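Talholm says the new tire will "bring the racing back"

I've read the press release three times now and I still can't find the part where anybody explains how. Talholm, who supply the control tire for the Fellby regional series, are bringing a softer compound for September. It's supposed to drop off faster, force a second stop and give us more passing. Maybe. They said the same thing two seasons ago, and what we got was 22 cars driving around at eight-tenths to save their rears.

Gearóid Tully is all for it, but he runs the Weerakoon team and they have the lightest car on the grid. Of course he likes a fragile tire. Roos Wouters sounded a lot less thrilled after Friday practice. She did five laps on the new set and told the paddock radio guys the front end "just goes away." That's one driver on one afternoon, so I won't build a whole theory on it.

What bugs me more is the price. A set goes from 243 to 263, and the small teams buy their own. Twenty bucks is nothing to Gresex Racing. Tahsin Pathirana tows his car there behind a pickup he also uses for work, and he'll notice.

I'd feel better if they had tested it in traffic. As far as I can tell every test run was done alone on a clean track - great for lap charts, useless for telling us if one car can follow another through the fast stuff at the back.

I'll be there anyway, same grandstand, same bad coffee.

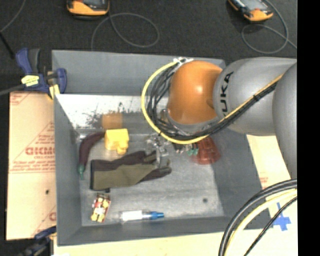

Will teams be allowed to run the old compound in September?
Only in practice. Qualifying and both races are on the new tire.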